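Reheated, again

July 15, 2025

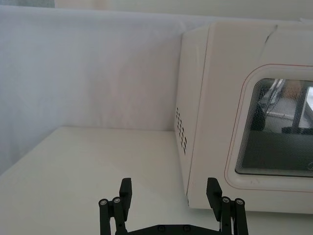
White microwave, white table.

Right. Quick one as I've got a bus at seven and haven't packed.

Leftovers. I've been meaning to write about leftovers since June, when I moved into the flat on Drukum Road and stopped having an oven. Well there is an oven. It trips the electrics for the whole landing, so no oven.

So for 15 days I ate reheated things and kept notes on the back of an envelope. Lost the envelope. This is from memory.

Rice first. Cool it fast, fridge it, eat it the next day, don't push it. Splash of water, plate over the top, hot all the way through. I used to skip the water and wonder why it was like eating gravel. My mum told me this for years.

Pasta is fine if there's sauce on it. Without sauce, no. Goes to rubber at the edges and stays cold in the middle, every time.

Chips. Don't. I know someone will write in about chips. Frying pan, maybe, if you can be bothered with the washing up. I can't.

Stew is better on day two and that's the whole reason to make stew. Made a massive pot of the bean one from the old Stanville church cookbook (page 60, the page with the gravy on it in my copy) and it did me four dinners and one slightly sad breakfast. Thickens up a lot overnight so loosen it with stock or the end of the kettle. More salt then you think.

Roast potatoes, see chips.

Curry, brilliant. Soup, obviously. Fish... I live with other people. No.

Oh and bread! Stale bread under the tap for a second, then into a hot oven, lovely. Except see above re oven. Toasted it instead. Was ok.

The thing I've really changed is portions. Used to shove the whole pan in the fridge with a lid half on, then stand there at ten at night chiselling at it. Now it goes into little tubs before I sit down to eat. Boring but it works, and I've stopped buying the meal deal by the station, which was getting silly. Label them though. I had two tubs of brown in the freezer and one was gravy. Had gravy for lunch.

Stir halfway. Stir halfway! I never did this, just stabbed the button again and burnt my mouth on one bit and froze it on the next.

Still haven't cracked eggs. Scrambled goes weepy, omelette goes squeaky, and boiled ones in the shell I'm not even trying after what happened at my last place. If you've got a way of doing it let me know in the coments.

Bean stew recipe to follow when I'm back, need to check how long the beans soak. Off to find socks.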